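Wen-hsiung Tu
8 December 2018

ok so sponges. a thread. I have been the sponge person at our house for a long time and I finally have OPINIONS and a shelf

1/ background: four adults, one kitchen, one bathroom with a tub that stains if you look at it. we used to keep every sponge we owned in a mixing bowl under the sink. a bowl! no drainage, no order, everything touching everything

2/ the bowl smelled like a pond. I am not exaggerating. you'd reach in for a dish sponge and come up with the one that did the tub last week. or maybe the one that did the tub. that was the problem, you could not tell

3/ I threw out the entire bowl in April. well not the bowl, the contents. the bowl got boiled and is now back on salad duty and only one person in the house refuses to eat from it

4/ new rule from that day: a sponge has a color, a color has a job, and a sponge lives flat on a shelf with air on it. never in a bowl, never in a cup, never on the edge of the sink where it slides into the dishwater and drowns

5/ colors, as currently agreed (this took nearly 50 messages in the house chat, you're welcome)

yellow — dishes
light blue — counters and table
green — bathroom
orange — floor and anything gross

6/ yes yellow is a mess as a category. I know. every sponge company on earth makes yellow. we have bright yellow, pale yellow, tan yellow, a yellow that used to be something else I think. they all do dishes. some do pans. moving on

7/ brands since people will ask. Nollent are the cellulose ones, thick, hard as toast when dry, lovely when wet. Lebrun are thinner and cheaper and come 9 to a pack. Brallasa I bought one time and it shed on me like a cat

8/ Wusto I have mixed feelings. great for the first few days and then the corners go. a sponge needs its corners!! how else do you get into the bit where the faucet meets the counter

9/ anyway storage. I wanted open boards, not a basket. baskets are just bowls with holes. a couple of open shelves at a heigth where you can see what's there without crouching

10/ big sponges go up top, small ones go on the next board down. reason: the big ones get grabbed most and also they look silly squashed in with the little guys

11/ on the top board leave a gap between them if you can. mine overlap half the time bc people put them back in a hurry and then the bit underneath stays damp. I fix it when I walk past. I walk past a lot

12/ lower board can be tighter. small ones dry faster so I let them sit side by side like books. if one falls over who cares
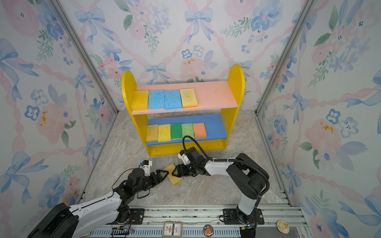

13/ start from the left, always. first sponge goes far left, next one beside it, and so on. leaves the spare room on the right where you can see it. if the right end fills up you own too many sponges, stop buying sponges

14/ I have never once stopped buying sponges

15/ color on the shelf itself matters more than I thought it would. a white board shows every drip mark by lunchtime. paint it something cheerful and the drips kinda vanish. also it makes people want to put stuff back? can't prove it. feels true

16/ if you're painting a shelf for wet things, do the underside too. I skipped that on my first try and it swelled up and got a lip on it. two coats, let it cure, not just dry. CURE. go do something else for a week

17/ round off any top corners while you're at it, sandpaper is fine. I have hit my forearm on a square corner so many times reaching for the soap

18/ bottom board: leave it empty or put something there that doesn't mind a drip. mine had the dustpan for a while and then I needed to mop under and it was in the way so now nothing

19/ ok floor sponges. if it lands on the floor it is a floor sponge now. doesn't matter what color it was. this is the harshest rule in the house and the one I get the most mail about

20/ "it was only down there a second" — I do not care. the floor doesn't own a watch

21/ exception, added after much whining: if it was brand new and dry and the floor got mopped that day, you can rinse it hot and put it back. this exception gets abused constantly

22/ washing them. hot water and a drop of soap at the end of the night, squeeze, squeeze again, shelf. don't wring like you're angry at it, that's how they tear down the middle. press it flat between your palms

23/ once a week everything that isn't orange gets a soak. 15 minutes in very hot water with a splash of vinegar. does it do anything scientifically? no clue. they smell better after and that's all I'm asking of them

24/ orange doesn't get soaked. orange gets used til it's sad and then it goes in the trash. short life, well lived

25/ when to toss: smell it after it has dried. if it smells dry, keep. if it smells of anything else, bye. if it's slimy, bye. if there's a speck on it, look at the speck. sometimes it's just pepper

26/ do not demote forever. I used to do dishes > counters > bathroom > floor with the same sponge, thought I was being so thrifty, ended up with a lineup of old grey things with the color all washed out and no idea who was who. one demotion max. then out

27/ someone asked about cutting them in half. yes do this w the thick ones! dry they cut badly and crumble, so damp it first and use kitchen scissors. half a Nollent is the right size for a mug and you feel like a genius

28/ someone else asked about the kind with the scratchy side. I keep those apart, on a hook by the stove, since they ruin the nonstick and then I have to have a Conversation. not on the shelf. the shelf is for soft sponges only

29/ what I'd change: a tiny rim at the front of each board. like the thickness of a pencil. things get nudged off when you're pulling out the one behind and see rule 19

30/ also thought about slats so the air comes up from below. went with solid boards bc they wipe down in one go. slats collect gunk in between and then you need a sponge to clean the sponge shelf and where does it end

31/ wipe the boards when you do the weekly soak, everything's off them anyway. take all the sponges down, wipe, dry with a towel, put back left to right. it's a four minute job. I time it sometimes. don't tell anyone

32/ labels: tried them. little bits of tape on the front edge saying DISHES, COUNTER etc. steam got them in days and they curled off and one ended up in the soup. no more labels. learn the colors

33/ the two greens thing. there's dark green and there's lime and people keep asking if they're different jobs. dark green is the toilet area, lime is sink and tub. PLEASE don't swap these. of all the rules here this is the one I'd go to court for

34/ I wrote that one on the bathroom mirror in soap. it has stayed up, which tells you how often the mirror gets wiped

35/ what do you wipe a mirror with btw. not a sponge. newspaper or an old tshirt. sponges leave those long wet streaks and then you chase them around with your sleeve

36/ travel sponge, for the camping people: the Lebrun thin ones, one per trip, in a mesh bag clipped to the outside of the pack so it dries as you go. do not zip it in a sandwich bag. I did this. I opened the bag at home. I still think about the bag

37/ last thing, buying. I get a mixed color pack when it's on sale and sort it the same day, spares go in a shoebox in the hall closet, dry, lid off. one in one out. a fresh one only goes on the shelf when an old one hits the trash

38/ ok somebody in replies says they use ONE sponge for the entire house and has "never been sick". sir. the tub AND the forks???

39/ muting that one, going to do the weekly soak. if you've got a rim idea for the front of the boards send it, I have leftover yellow paint and a free evening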